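4. Rehearsing a job on screen before you run it

I wrote this part for the folks on the packing benches at Putard, so if you came up through the controls side you can skim it. When we moved to two-arm cells in May, most of us had never touched Stimiren, and I was as lost as anybody! Rehearsing is now part of your job as cell lead (it used to be Yanling Wei's, all by herself), and it's a lot less scary than it sounds.

1. Log in at the bench terminal and open Stimiren. Pick your cell from the list, mine is 283.
2. Load the job Jiahui Deng's team sent down. Leave the speed at 90 percent.
3. Press Rehearse, then pause it once the right arm has hold of the disc.

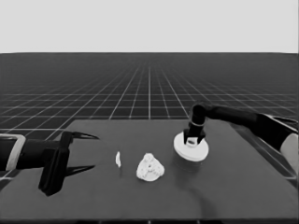 Fig. 9. Paused rehearsal: right gripper on the disc, left gripper open.

4. Look at the left arm. You want its fingers open and pointing in toward the white pieces in the middle of the table. If they're closed, go back to step 2 and reload.
5. Let it play to the end, and watch for error 823 (arms too close together).
6. Sign off with your own initials, please, not the shift's.

Note: The small sliver is easy to miss on the bench terminal, so zoom in. I still do.

Caution: A clean rehearsal does not clear the real cell. Walk over, check that the gate is shut and everyone is out, and only then hand the job to the floor controller.

If something looks off to you, stop the job and call Ruoxi Xiong. You don't need a supervisor's okay for that anymore, and you won't lose rate credit for the stop. We asked for that one in writing and got it (thank you, Shuzhen!).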